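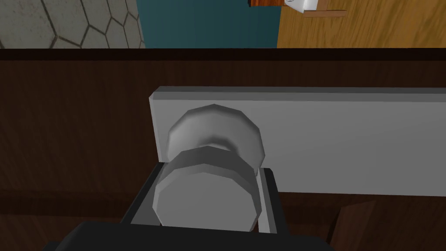 Simulation and Control Sync — Minutes, October

Present: planning, perception, tooling, and one chair that rolled in from the meeting next door and stayed.
Started at 10:05. Minutes from last time were approved, mostly unread.

1. Door task, grasp phase

Planning reported that the simulated gripper now closes with a finger on either side of the round knob. The room took this well. It was pointed out that closing on a knob and opening a door are separate lines on the roadmap, and the room took that less well.

Of 146 runs on the current build, 21 ended with the knob slipping during the turn. Planning blames the friction settings. Tooling blames planning. The physics engine was not invited and could not respond.

Agreed: log contact force on each finger separately. At present both are summed into one number, and the number looks wonderful right up to the slip.

2. Collision mesh

The knob has visible flat facets along its curved edges. Perception doesn't mind. Control does, and suspects the fingers settle on a facet and then hop to the next one when the wrist turns. A smoother mesh was tried on the Marthorpe branch and cost 70 milliseconds per planning cycle, which control described as "a lifetime" and tooling described as "fine."

Agreed: keep the low-polygon mesh for rendering and use a plain cylinder for contact. Somebody asked why we hadn't done this in the spring. The question was noted.

3. Perception

The pose estimator still confuses the knob with its backplate when the two are close in color. Both are gray, so this comes up. The D'Souza filter helps in bright scenes and does very little once the lower part of the door goes into shadow.

Perception asked for more variety in lighting. Tooling said the lighting randomizer already exists and is switched off by default. A silence followed. It will be switched on.

4. Alleck scheduler

Jobs queued after 6 p.m. are still landing on the slow machine. A fix was merged, reverted, and merged again under a friendlier title. Anyone with an overnight sweep should pin the machine by hand and check the log before going home.

5. Any other business

The Jalard config format has gained a third way to spell "gripper_width." All three are read and only one is obeyed. Tooling will make the other two fail loudly.

The request for a bigger whiteboard was carried over — again.

Actions
Planning: per-finger force logging, then rerun the full set.
Control: cylinder contact model.
Perception: retrain with the randomizer on.
Tooling: config errors, scheduler, chair.

Closed at 10:50.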